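Trucos de taller: cómo mantener a punto la mesa de dos brazos

Llevo desde julio con la célula pequeña, la de la mesa de madera y el bastidor negro, y le he cogido un cariño que no me esperaba. Da mucho más gusto trabajar con ella cuando está bien cuidada, así que voy a apuntar lo que me funciona, en el orden en que se me ocurre. Casi todo se hace con cosas que ya tienes en un cajón: trapos, un pincel viejo, bridas, una llave Allen decente y un rotulador.

Antes de tocar nada

Parada de emergencia pulsada, alimentación fuera y los brazos apoyados o sujetos. Hay brazos que se quedan sin freno al cortar la corriente y bajan solos, y un codo que cae sobre los nudillos no se olvida. Yo pongo una mano debajo del antebrazo antes de cortar, siempre, aunque sea para quitar una pelusa. Si el tuyo lleva freno, pon la mano igual, que no cuesta nada.

Y las llaves, fuera de la mesa. Tengo una bandeja imantada enganchada en el carro de herramientas y todo lo metálico vive ahí mientras trabajo. ¡Qué maravilla no tener que buscar nunca más la Allen pequeña!

Limpiar los dedos de la pinza

Los dedos se llevan toda la suciedad: grasa de las manos, polvo de cartón, restos de adhesivo. Un paño de microfibra apenas humedecido con alcohol isopropílico, dos pasadas por la cara interior de cada dedo y una por la punta. Nada de echar el líquido directamente sobre la pinza, que acaba metido en la guía y arrastra el lubricante.

Para el hueco entre el dedo y la carcasa uso un pincel de repostería de cerdas cortas (nuevo, no me robéis el de la cocina). Entra donde no entra el trapo y saca una cantidad de pelusa increíble. El aire comprimido lo dejo para el suelo, porque en la pinza empuja el polvo hacia dentro.

Si los dedos llevan almohadilla de goma, pasa la uña por el borde. Cuando empieza a levantarse una esquina, cámbiala ya. Pegarla con una gotita de cianoacrilato es tentador y dura una tarde.

Que las puntas cierren a la par

Mi comprobación favorita, por lo rápida que es. Cierra la pinza despacio sobre una tira de papel de impresora y tira suavemente. El papel tiene que agarrar igual arriba que abajo y a un lado que al otro. Si gira al tirar, un dedo está más alto o ligeramente torcido.

La solución suele ser aflojar los tornillos del dedo media vuelta, cerrar la pinza con poca fuerza sobre un bloque recto para que se alinee sola y apretar alternando, un poquito cada vez. Después repito lo del papel. En la célula de Zernatel que cuidaba antes hacía esto con galgas y tardaba una eternidad; con el papel sale igual de bien para coger piezas pequeñas. 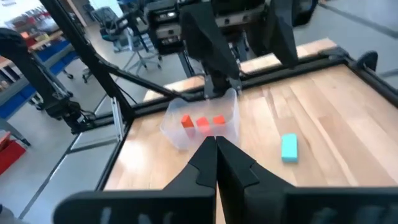

Otra costumbre que recomiendo mucho: marcar los tornillos con una rayita de rotulador que cruce la cabeza y la pieza. De un vistazo sabes si alguno se ha movido. Yo uso pintura amarilla sobre las partes negras, que se ve desde la otra punta del taller, y repaso las marcas cada 6 días de trabajo. Si la raya está partida, limpio la rosca, pongo fijador de resistencia media y vuelvo a marcar. Con fijador fuerte me tocó una vez calentar el tornillo para sacarlo y no pienso repetir.

Cables con aire

La mayoría de las averías tontas que he visto venían de un cable demasiado tirante en la muñeca. Lleva el brazo a mano hasta los extremos de su recorrido, con la alimentación quitada, y mira el cable en cada postura. Tiene que quedar una curva blanda, sin que llegue a enganchar en los tornillos del bastidor ni en el otro brazo.

Me gustan más las tiras de velcro que las bridas en todo lo que se mueve. No muerden la funda, se abren con una mano y puedes corregir la curva las veces que haga falta. Las bridas, para los tramos fijos, y cortadas a ras con alicate de corte plano, que las puntas arañan de lo lindo. Dejo unos 8 centímetros de holgura en la articulación de la muñeca y hasta ahora me ha ido de fábula.

De paso, etiqueta los dos extremos de cada cable. Cinta blanca, nombre corto y un trocito de cinta transparente encima. La noche que falla algo te lo agradeces a ti mismo.

La mesa también es parte de la máquina

Un tablero de madera es comodísimo: no resbala demasiado, no hace ruido y perdona los golpes. A cambio, se mueve un poco con la humedad y se mancha. Paño casi seco, a favor de la veta, y a secar enseguida. Si hay un cerco de grasa, polvos de talco un rato y luego cepillo. Cera no, por favor, que las piezas patinan y el brazo empieza a fallar cogidas que antes hacía sin problema.

Revisa también que la mesa no cojee. Apoya las dos palmas en una esquina y carga el peso; luego en la de enfrente. Cualquier balanceo se multiplica en la punta del brazo. Una cuña de plástico duro bajo la pata arregla el día, y lo bueno de verdad son unos pies regulables con tuerca, que se ajustan en cinco minutos con un nivel de burbuja.

Para colocar el recipiente siempre en el mismo sitio, cuatro esquinitas de cinta de carrocero. Es un truco humildísimo y me ha ahorrado más reajustes que ninguna otra cosa. Cuando la cinta se pone fea la cambio esquina por esquina, dejando las otras tres puestas como referencia. Si quieres algo más estable, unos topes impresos pegados con cinta de doble cara fina; los míos los hice con un diseño de Michailidis que adapté a ojo y van de cine.

Los recipientes de plástico claro se lavan con agua tibia y jabón de platos, sin estropajo. Las rayas cogen reflejos y, si trabajas con cámara, esos reflejos dan guerra.

Lubricar poco

Aquí pecamos todos de entusiasmo. En la guía de la pinza va una gota de grasa fina extendida con un palillo, abrir y cerrar 6 veces, y retirar lo que rebose. Yo uso la Omik blanca en tubo pequeño, porque se ve bien dónde la has puesto. En las articulaciones del brazo no meto nada: van selladas y ahí manda el manual.

Si al abrir y cerrar oyes un roce, para y mira antes de engrasar. A mí me pasó con una viruta diminuta; la saqué con una pinza de depilar y el ruido desapareció.

Volver a arrancar

Con todo montado, despejo la zona, retiro trapos y rotulador y arranco a velocidad baja, un brazo primero y el otro después. Dejo el segundo quieto en su posición de reposo mientras el primero hace su vuelta. Luego los dos juntos, despacito, con la mano cerca de la seta. Solo cuando me gusta cómo suena subo la velocidad.

Para la prueba final uso piezas conocidas, siempre las mismas, y un ciclo corto de coger y dejar. La última revisión completa la di por buena tras 144 ciclos seguidos sin tocar nada, ¡y qué satisfacción! No hace falta tanto después de una limpieza normal, con el tiempo de tomarse un café mirando la máquina basta.

El cuaderno

Al lado de la célula tengo una libreta Udside de tapa dura atada con un cordel. Hora, qué he tocado, qué tornillo estaba flojo, qué ruido he oído. Letra fea y manchas de grasa, da igual. Lo he intentado con una hoja de cálculo y no hay manera, con las manos sucias uno no abre el portátil.

En la primera página he pegado el tamaño de llave de cada tornillo y el par de apriete que pide el fabricante. En la última, la lista de la compra: almohadillas de repuesto, velcro, fijador, cinta de carrocero. Ahora mismo falta velcro del estrecho.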